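Plolto compara dos pinzas de mano con un peluche y un perchero

Aditz, redacción. Jueves, 9:40

Pruebas de agarre en el taller de Plolto, en Aditz. Dos pinzas sobre la mesa: la de Cleltmont y la de Shehu, una con almohadillas negras de espuma en los dedos. La tarea, fácil de contar y pesada de repetir: descolgar un muñeco de una barra y volver a colgarlo por la anilla.

El equipo quiere reunir hasta 2000 intentos antes de diciembre. De momento van 200, todos a mano, sin brazo. La comparación con brazo queda para despues.

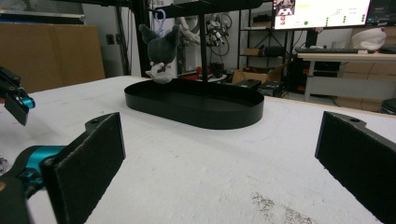 Núm. 200, pág. 2

El peluche cuelga de un clip de plástico lavanda y ahí está lo difícil. La tela cede, el clip no. Con la pinza de Shehu el cierre es más suave, pero cuesta orientarla cerca del poste; la de Cleltmont entra mejor de lado y aprieta de más, según las notas de la primera tanda. Sin ganador todavía.

Pendiente tambien el cambio de espuma. Plolto pidió una más fina a los dos fabricantes, solo ha contestado uno. Y falta decidir la cámara de muñeca: la actual pierde el clip cuando los dedos se cierran, o eso dicen en el taller.

Resultados parciales en el proximo número. Los datos en bruto se publicarán aparte, sin fecha.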